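Adaptive kayak day at Jasevville lake — who has been?

Posted by slowpaddle40
April 2026

Hello all. My wife has MS and the Prulteo group invited us to the adaptive kayak day at Jasevville in July. She uses a wheelchair outside and walks a little at home with a stick. Did anybody here do it? I would like to know how they put people into the boat, and how long one is on the water. The leaflet says only "full support given" and this is not much to plan with.

Reply by heronbay
I went last summer. They have a hoist on the dock and two helpers for each person. You sit in a double kayak with an instructor behind you. My turn was 20 minutes, and I would have stayed for the whole afternoon if they let me! Bring a cushion, the seat is hard.

Reply by Mossy_Steps
I must disagree a little with the post before. The hoist is good, but the waiting was too long for me. I sat 40 minutes in the sun with a life vest on, and heat is the worst thing for my MS. When my turn came, my legs were already finished. I would choose the sailing day at Drondau, where each person gets a fixed time.

Reply by heronbay
Mossy, that is fair about the heat. But there was a tent with shade behind the parking lot, maybe they did not tell your group. And Drondau costs money, Jasevville is free.

Reply by Mossy_Steps
Nobody told us about a tent. And a person who is tired should not have to go looking for it. I wrote this to the organizers and got a polite answer, so perhaps it is better this year.

Reply by slowpaddle40
Thank you both. Heat is a problem for my wife too. Can we ask for a morning place?

Reply by tandem_lã
Yes, write to them early. I asked for the first group and got it without any trouble. I come from Lã and the drive is long, so we slept near the lake the night before — I recommend this if fatigue is an issue. Also, you will get wet. The instructor says you will not, but the paddle drips on your knees all the time.

Reply by slowpaddle40
Good to know. I will write to them tonight and ask about the tent also. For clothes, I think we take a full second set, a big towel and a hat with a brim for each of us. The cooling vest she will wear until the last moment before the boat. 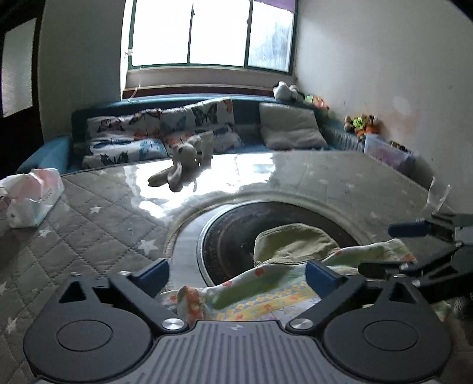

One more question, for those who used the hoist: does the sling stay under you in the kayak, or do they pull it out? She gets sore quickly from a fold in the fabric.

Reply by heronbay
Mine stayed under me. Ask them to smooth it before they let go of the straps, they do not mind.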